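Skandton meldet Abschluss der Dichtheitsprüfungen im Fernwärmenetz Tamgate

Die Skandton Netzservice GmbH hat die wiederkehrende Prüfung der Hausübergabestationen im Versorgungsgebiet Tamgate abgeschlossen. Erfasst wurden 1.844 Stationen der Baureihe Drosero mit indirekter Einspeisung. Geprüft wurden Plattenwärmeübertrager, Differenzdruckregler und Absperrarmaturen auf der Primärseite.

Bei 35 Anlagen lag der Druckabfall über dem zulässigen Grenzwert. Ursache waren in 30 Fällen gealterte Flachdichtungen am Rücklaufanschluss, in den übrigen fünf Fällen Undichtigkeiten am Schmutzfänger. Die betroffenen Bauteile wurden getauscht und die Anlagen erneut abgedrückt. 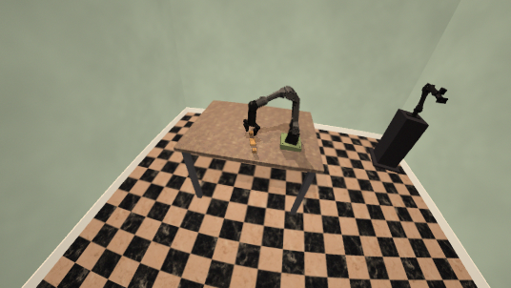

Von Lenni Kiiskinen, Unternehmenskommunikation | 9. April 2023

Die Messwerte werden in der Bestandsdatenbank Cirillo geführt und stehen den Anschlussnehmern auf Anfrage zur Verfügung. Für die nächste Prüfperiode gilt ein einheitliches Protokoll – einschließlich der Rücklauftemperatur bei Volllast.

»Die Dichtungen werden künftig nach festem Intervall gewechselt«, sagt Ruby-Lee Gilchrist, Leiterin Netzbetrieb. Die Umstellung beginnt im September. Eine Unterbrechung der Versorgung wird mindestens zwei Wochen vorher schriftlich angekündigt.

Pressekontakt: Lenni Kiiskinen, Skandton Netzservice GmbH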